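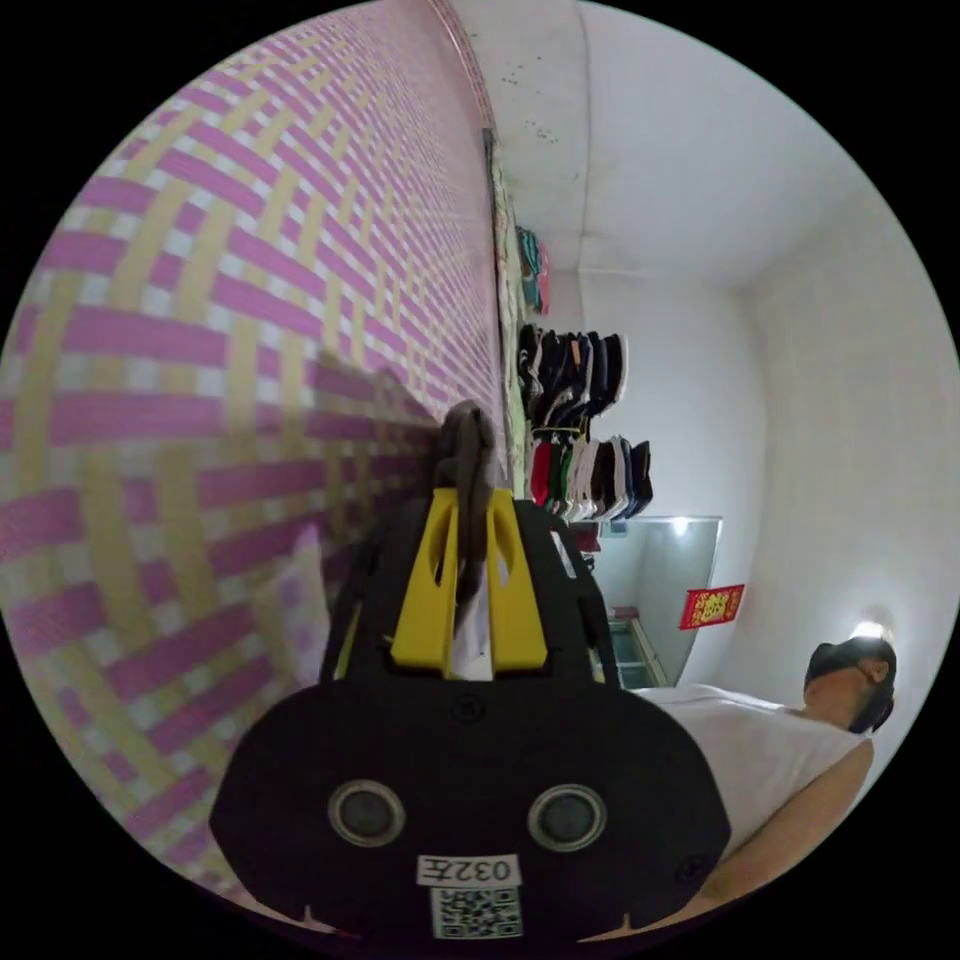 Our tutor's comment on the first draft was that a second restaurant is never a copy of the first, and that we should stop writing as if it were. Fair enough! We tore up half the plan and started again from the dining room, and the project got far more fun from there.

Opening a Second Site: Lenutia in Pruvmont
Final report, Hospitality Design and Management
26 Apr 2026

What we set out to do

Lenutia is a small noodle and grill restaurant that wants to open a branch in the old Sikier printing works in Pruvmont. The owners gave us the floor plan and one winter of sales records, and asked for a layout, a short menu and an opening schedule. We said yes before we had even seen the building (we would do it again).

The dining room

The first site seats 32. The Sikier unit is a long room with windows at one end only, and our draft squeezed in 102 seats by running tables right to the back wall. On paper it looked great. Then we walked the route a server would take from the kitchen door to the window tables with a full tray, and it was awful - two tight corners and a step.

The new layout moves the bar to the middle and puts the kitchen pass beside it. We lose some seats, but every table can now be reached without crossing the line for the restrooms. We also kept the old brick and the iron columns, which the whole group loved from the first visit.

The menu

Lenutia's full menu is long, and the January records showed that most orders came from a small part of it. We cut the opening menu to 14 dishes. The grilled eggplant stayed after a very loud group debate. Bread would come from Baptiste, a bakery on the same street, so the kitchen needs only 2 ovens.

Opening schedule

We suggest a soft opening with dinner only, then lunch once the team has settled in. Staff from the first site would work alongside the new hires during the dinner-only period.

Still to do

The extraction system needs a proper quote, and our lighting plan for the back of the room is thin. We would also like to test the bar height with a full-size cardboard model before anything gets built.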